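Galerie: Pillico räumt die Küche auf

Seit Februar wächst in unserer Gemeinschaftswerkstatt ein Projekt, das eigentlich nur ein Wochenende dauern sollte. Pillico soll irgendwann Geschirr greifen, sortieren und in Kisten räumen, und zwar bei uns in der Teeküche. Bevor wir echtes Porzellan riskieren, üben wir alles in der Simulation. Ich hätte nie gedacht, dass mir das Bauen am Rechner so viel Spaß macht wie das an der Werkbank!

Den Raum haben wir komplett selbst zusammengestellt, mit Dielenboden, glänzend weißen Wänden und einer großen Lochplatte als Arbeitsfläche. Der Arm hängt von oben, das war die beste Entscheidung im ganzen Projekt. Als er bei den ersten Versuchen noch auf der Platte stand, war ihm ständig der eigene Ellbogen im Weg.

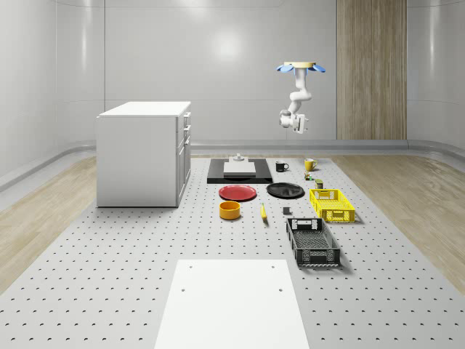 Jarkmont
Simulation und Greiferbau, Werkstattgruppe Zinside

Übungsküche, Stand heute Abend. Der Greifer wartet oberhalb der hinteren Reihe, bei den beiden Bechern. Becher sind meine Lieblinge, weil man sie am Rand oder am Henkel nehmen kann und beides auf ganz andere Weise schiefgeht.

Teller sind gemein. Der rote und der schwarze liegen flach auf, und mit zwei Fingern kommt man kaum unter den Rand. Im Moment schieben wir sie bis an eine Kante und greifen dann seitlich zu. Elegant ist anders, aber ich freue mich jedes Mal, wenn einer oben bleibt.

Die Banane ist unser Maskottchen. Krumm, klein, rollt gern weg. Wer in der Werkstatt einen neuen Greifablauf schreibt, muss ihn zuerst an ihr ausprobieren.

Zwei Kisten, eine gelb, eine schwarz, beide mit Gittermuster. Die Gitter haben uns anfangs die Bildrate ruiniert, jede Öffnung wurde einzeln auf Kollision geprüft. Jetzt rechnet die Physik mit schlichten Wänden und das Gitter ist nur noch fürs Auge da. Das Kistenmodell ging damit von 3464 Flächen auf 486 herunter, und plötzlich lief alles flüssig!

Der weiße Schrank links bleibt vorerst zu. Schubladen aufziehen steht ganz oben auf der Wunschliste, die kleinen Griffe aus Metall sind dafür fast zu fein modelliert. Ich tüftle gerade an breiteren Fingerkuppen mit etwas mehr Reibung.

An der Decke gibt es noch die hellblauen Blütenblätter rund um die Halterung. Ich mag sie sehr und sie bleiben!

877 Durchläufe stehen inzwischen im Protokoll, den Auswerteteil nennen wir Bouzid. Er schreibt zu jedem Griff mit, wo die Finger zugemacht haben und ob das Ding danach noch dran hing. Sehr zu empfehlen, wenn man abends um elf wissen will, was man nachmittags verstellt hat.

Als Nächstes kommt der echte Arm an die Reihe. Die Deckenplatte ist gebohrt, die Kabel liegen, es fehlt noch der Not-Aus neben der Tür. Bilder davon stelle ich hier ein, sobald er hängt.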